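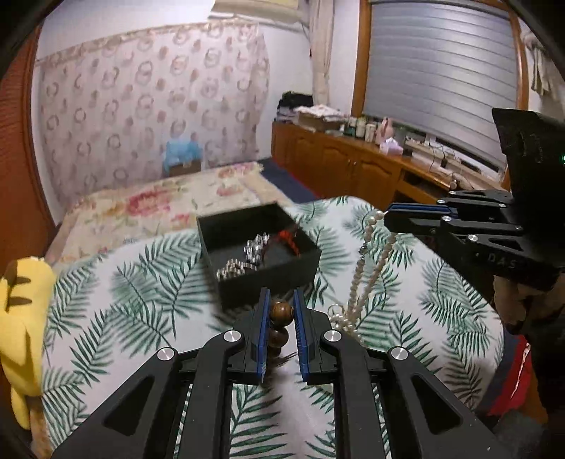 Pravesh Jacobs
Documentation writer, Stororus
Apr 16, 2024

Section 4. Setting up a talks file

A talks file collects the public statements of two or more governments during a negotiation and puts them in one timeline. Before you start, please check that your desk administrator has given you the role of Editor. With the role of Reader you can open a talks file, but the button New File stays gray.

Creating the file

1. Open Stororus and choose Desks, then Foreign Affairs.

2. Click New File and select the type Talks. Do not select the type Summit, which closes by itself when the meeting is finished.

3. Enter a title. We recommend the names of the parties in alphabetical order and after them the subject, for instance border crossings or fishing rights. The title is shown to all readers of the desk, so please keep adjectives out of it.

4. Add the parties. At least two are required. If a third country is hosting or mediating, add it with the label Host and leave the label Party empty.

5. Click Save. The file is now visible to your desk only.

Note: A party cannot be deleted after the first statement has been filed under it. You can hide it in the menu Display.

Connecting the sources

1. In the open file, go to Sources and click Add.

2. Paste the web address of the page where the government publishes its statements. For most countries you will need two addresses, one for the foreign ministry and one for the office of the president or prime minister. These offices do not always say the same thing on the same day, and the timeline is more useful when you can see both.

3. Choose the language of the page. When a page exists in the original language and in English, connect the original first. The English text is often shorter, and sometimes a sentence about conditions is missing in it.

4. Set the label Level to Head of Government, Minister, Spokesperson or Unnamed Official.

5. Click Test. A green line means that the page was read. A yellow line means that the page was read and no date was found – in this case open Date Format and pick the format by hand.

Caution: Statements with the level Unnamed Official are never published to the timeline automatically. They wait in the tray until an editor approves them. Please do not change the level only to get them through faster.

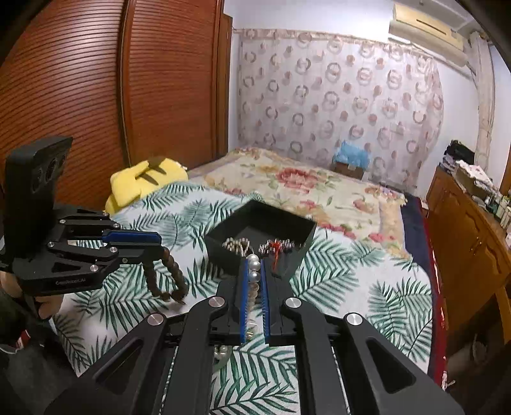 Marking a change of position

The timeline does not decide by itself that a government has changed its position. An editor has to mark it.

1. Select the older statement, hold the Shift key and select the newer one.

2. Click Compare. Sentences that are different appear side by side.

3. If the difference is one of substance, click Mark Change and write a short comment. The comment can have up to 3000 characters, including quotations.

4. If only the wording is softer or harder, use Mark Tone. The Tone mark is shown in a lighter color and is not counted in the monthly overview.

5. Enter your initials. A second editor must confirm the mark before readers can see it.

Note: Remarks made during a joint press conference should be filed under the person who spoke, also when the two leaders say that they agree.

Sharing with another desk

Files can be shared with desks in Brundby and in Jireš. Open Share, select the desk and choose Read or Edit. If the other desk still works with Welov, export the file first (File, Export, Older Format). Tone marks are lost in this export, Change marks are kept.

Files that were created before October have no tray for unnamed officials. To add it, open Settings in the file and click Update Layout. Questions about access rights go to Sibusiso Swanepoel at the support desk; please include the title of the file in your message.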